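Shared workshop's robot arm takes on old PCs

17/04/2022

Members of the Nitside shared workshop are building a robot cell that takes donated desktop computers apart and sorts out the pieces worth keeping.

The project, called Flilport, is led by Keir Swanson and Renji Kuroda. 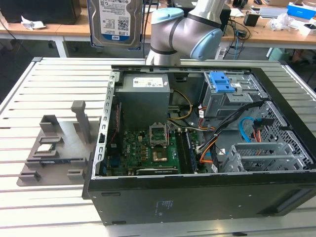
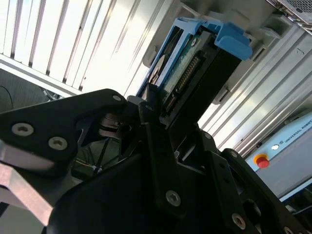
Hard drive work on the Flilport bench at Nitside. The open tower is in the first picture.

Swanson said drives were the first job because most of the 51 machines in store still have one. Memory and processors will come next.

"The caddies are different on nearly every make," he said. "We spent most of the winter on the fingers."

Kuroda wrote the control software and drew the printed parts. Spending so far, leaving out the arm, is some £300, of which £200 came from members.

The group hopes to show the cell at the workshop's open day in July. Sorted parts will go to MacBrayne, a local repair shop.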